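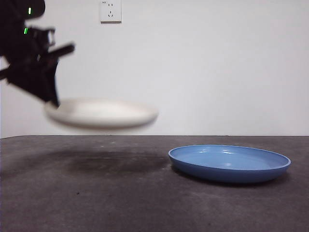 图1 单元工作台侧视。左侧臂夹持白盘左缘，盘离开台面；右侧为蓝盘。

3.2 单元布置与维护流程

本节写单元怎么搭、怎么保养、坏了怎么修。控制策略见第4节，不重复。单元代号Rundby，双臂，任务是盘子的搬运与叠放。机械本体装好以后基本没动过，动得最多的是夹爪指尖、腕部相机和走线，三样占了维护记录的绝大部分。

3.2.1 台面与基准

工作面为灰色，哑光，靠墙放置（图1）。选灰色：白盘在上面边缘清楚，蓝盘也清楚，分割不用另调阈值。缺点是脏了不好看出来，浅色划痕却很明显，偶尔被检测当成盘沿。处理办法很土，每班开工前干布擦一遍，有新划痕就重采一张空台背景，替换旧背景。不擦直接采的，那一批数据作废，试过，误检全在划痕附近。

台面高度是第一基准。两臂各自用尖头触针点台面7个位置，拟合平面，残差超限就重点。残差偏大时先别急着改参数，十次里多半是台面底下夹了东西，或者工作面边缘翘起。抬起来压平，再点。Heidrun Mösli写过一版自动触台程序，速度太快，指尖磕掉一块，后来降速，接触判据改用电流而非位置偏差，现用的是这一版。

蓝盘摆放位置不做精确定位，只要求落在右侧区域内。白盘起始位置同样放宽。这是有意的，后面的策略要能吃下这个散布。但两盘之间要留够手指张开的余量，否则夹爪下探时会碰到另一只盘的盘沿。

3.2.2 夹爪指尖

指尖为黑色，尖头，两指对置。夹盘时一指在盘沿上，一指在盘沿下，从侧面咬住。盘沿咬得浅，盘就往下歪；咬得深，指根顶盘，放的时候松不干净。咬入深度是整个单元里最敏感的一个量，比轨迹本身敏感。

磨损主要在尖端内侧。釉面滑，夹持力又不敢开大，内侧一磨光，搬运中盘子就开始转。检查周期定为840次抓取，到数就停，换下来看。为什么是这个数：前期按班次检查，有的班跑得多有的班跑得少，同一检查周期里磨损差很远，改按次数以后一致多了。寿命上限3,000次，到上限不管看着好不好一律换。

更换步骤。断使能，不断电（断电后零位要重找，麻烦）。松指根螺钉，旧指取下，接触面擦净，新指装上，先不拧紧。夹爪全闭，让两指自己对齐，保持闭合，再交替拧紧。顺序反了会出现错指，肉眼几乎看不出来，夹薄盘沿时盘子会慢慢拧一个角度。我们在这上面浪费过整整一周，一直以为是轨迹末段的抖动，把末段速度降了又降，没用。最后Nipon Boonyarit拿塞尺一量，错指。

换完做空夹、夹标准片、夹盘三步。夹盘这步用白盘，抓起、悬停、放下，重复3次，盘沿无滑移则通过。没过，回到拧螺钉那一步重来，不要去改夹持力补偿。夹持力只在更换指尖型号时改，由Seraina Fankhauser统一改，改完写进配置，两臂同步。

夹爪零位：每次换指后重设。全闭记零，全开记上限，中间不插点。曾经插过点，想补传动间隙，效果不稳，去掉了。

3.2.3 腕部相机

两臂腕部各一，外加台侧固定一台。腕部视野里始终能见到自己的两根指尖，虚焦，位于画面下方两侧，这一点要保留，图2即是。标定时利用它：指尖轮廓在画面中的位置一旦偏移，说明相机或指尖有一个松了。每天开机自检就比对这个轮廓，比对失败不让跑。误报有，多在换指之后忘记更新模板。

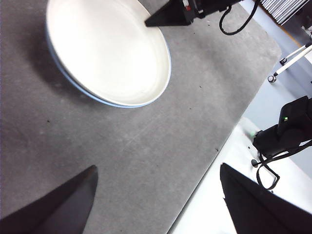

图2 腕部相机视图。白盘位于工作面上，另一臂的指尖触及盘沿右上部。

双臂同时靠近一只盘时，腕部视野里会出现对侧的夹爪和线缆（图2），遮挡比单臂时复杂。早期的分割模型把对侧黑色手指和自己的手指混成一类，盘沿拟合于是往外偏。做法是加一个掩膜，由对侧臂关节角实时投影得到，掩膜以外才参与拟合。投影要准，两臂之间的外参就要准，所以外参标定频率比单臂时提高了，每次拆过底座螺栓必须重做，没有例外。

外参标定流程：标定板放台面中央，两臂轮流看，再一起看。姿态要散，别都从正上方。只从正上方采的那组，台面方向的误差小得漂亮，高度方向完全没约束住，夹盘时一个高一个低。倾斜姿态占到一半以上后好转。标定板用完收走，板边缘反光，曾被当成盘子去夹过。

曝光锁死，不用自动。白盘占满画面时自动曝光会整体压暗，指尖和台面糊在一起。釉面高光没法完全消掉，盘沿拟合时把饱和像素剔除即可，剔多了盘沿断成几截也能拟合，椭圆约束够用。

台侧固定相机帧里，搬运中的白盘拖影较重（图1），不用它做位姿，只用来判断阶段：夹住、悬空、已放。快门再短画面噪声就上来了，权衡后维持现状。台面上的投影也会影响阶段判断，盘子在空中时影子大而散，模型一度把影子当成第三只盘，补了带影子的负样本后解决。

3.2.4 走线

线缆从腕部外走，留弧。弧留多大没有公式，手动把臂推到几个极限姿态，线不绷紧，也不拖到台面，就算合格。弧太大在双臂交叉时会扫到对侧，弧太小腕部转到头时接头受力，相机掉帧。掉帧是走线问题的第一征兆，比线皮破损早得多。凡相机间歇掉帧，先查腕部接头，在查交换机，不要反过来。

扎带只扎在臂段上，不跨关节。跨关节扎过一次，Gunvor Westerberg负责的那台，当天下午接头就松脱。现在跨关节处一律不扎，改用Grirka软套，套口朝下，免得积灰。软套到了换指周期顺便翻看一下。

底座螺栓每月复紧，按对角顺序，力矩用扳手打，凭手感不算数。复紧后触台七点重测，数据与上次对不上则外参也要重标。记录表里底座一栏经常空着，补了提醒以后好些。

3.2.5 故障与处理

记录从2019年1月24日开始，之前的散在各人本子上，没法统计，本文不用。按出现多少排：盘子搬运中转动，多为指尖磨光或错指；放盘后夹爪带起盘沿，多为咬入过深；相机掉帧，腕部接头；臂报过流停机，多为下探撞台，查台面基准；偶发的通信超时，原因未完全查清，重启控制器可恢复，Elfriede Baumgartner怀疑与Sternley网卡的节能设置有关，关闭后尚未复现，观察时间还不够长。

过流停机后的恢复要单独说。停机时夹爪可能仍咬着盘子，直接上使能，臂会有一个小的回弹，盘沿容易崩。正确做法：一人托住盘底，另一人点松夹爪，盘取走，再上使能回零。单人值守时不做恢复，等人。两臂都停的情况下先恢复离盘远的那只，抬高让开，再处理另一只。

叠放任务里下探高度另设一个参数，不与普通放置共用。共用时出过问题：下方已有一只盘，目标高度变了，参数没跟着变，结果就是压盘过流。分开以后过流次数明显下降，剩下的几乎都发生在换班后第一轮，怀疑是台面基准没重测就开跑，流程里已经加锁，二月起执行。

备件清单见附录B。指尖、腕部接头、软套三样常备，Aebischer供货周期不稳定，接头至少留一套整的。其余坏了再订，目前没有因此停过工。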